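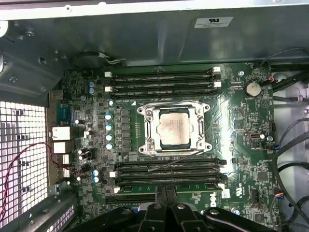 Minutes, Vol. 17, No. 3 - Page 1

VERKCOMBE COMMUNITY LIBRARY SOCIETY
General meeting, October 12, 2018
Reading room, 7:05 pm

Chair: Rui Mota
Present: as per sign-in sheet. Apologies received from the Hokholm branch.

1. Previous minutes
Accepted with one correction. Under item 4 the word "shelving" should read "shelter", meaning the bus shelter at the side entrance. Moved and carried.

2. Matters arising
The returns chute has been re-hung and no longer catches. The key to the local history cabinet is still missing. Members are asked to check their coat pockets. If it has not been found by the next meeting the lock will be changed.

3. Opening hours
The chair tabled the results of the member survey. Of 100 forms sent out, 78 came back. Most people want one later evening and are willing to give up the early morning opening to get it. Two members spoke against, saying the morning suits people who come in on the first bus. After discussion it was agreed to trial an 8 pm close one evening a week through November and keep the morning as it is until the trial is over. The extra hours will be paid from the general account.

4. Computers
The catalogue machine is slow at busy times and the public desks need newer software. Plamen has quoted to service the lot and will hold the price until the end of November. A member asked whether the older desks could be dropped altogether, as many people bring their own laptops. The chair said the desks are booked most afternoons, mainly for forms and printing, and should stay. Quote accepted. Printing stays at the current price.

5. Hokholm branch
The lease on the Hokholm room has been renewed on the same terms. The large print collection there has been borrowed right through and readers are asking for a swap. Boxes will go over with the next van run. The branch would also like the spare children's table if it is not wanted here. Agreed.

6. Book sale
Last sale was well attended but the hall was left untidy and the cleaner had to stay back. Next time the hall booking will run an extra hour for packing up. Paperbacks to remain at the same price. Encyclopedias will not be accepted - there are still two sets under the stage.

7. Marinho bequest
The solicitor's letter was read out. The bequest is for the purchase of gardening and natural history books, with a bookplate in each. Members favoured a plain bookplate in one colour. Rui Mota to get a printing price for 100.

8. Other business
The heater in the reading room clicks when it comes on. To be looked at.
A request from the chess group for a second table was approved.
The bike rack will be moved closer to the door so it can be seen from the desk.

Meeting closed 8:40 pm. Next meeting in November, date to go up on the noticeboard.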